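The tin of jewelry comes after lunch

Wissam Hattar worked eleven years in the packing hall at Grillis before the sorting machines came. Now he trains people for its household handling project, which is called Pirnano. They do ordinary tasks with a hand-held gripper, and the recordings are used to teach robots.

"In the packing hall my hands knew the work and my head was free," he told me. "Here it is opposite. I must think about every finger, and I have only two."

The team works in furnished rooms. Wakana Kaneko plans the tasks and keeps the list, which had 1,438 entries when I visited. She likes small objects most. "A box is easy. A bracelet changes its shape each time you touch it, so people get angry with it. I tell them to go slowly." 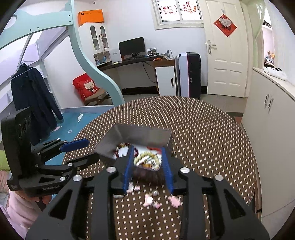

An open tin of jewelry held in the gripper over the table.

I asked Hattar if he misses the old job. He took some time to answer. "I miss the noise, a little, and the people. We were 26 on my shift." Some of them moved to the warehouse in Florkgate, and some left the company. He still writes to a few.

The new work has its own problems. In July the workers complained of sore wrists, and Kaneko agreed to shorter sessions with a change of task between them. The pay is also still discussed. Hattar wants it counted by the hour, while the company prefers to count finished recordings.

"If you pay me for each one, I will hurry," he said. "Then the robot learns from a man who hurries."

They will meet again on this question next week.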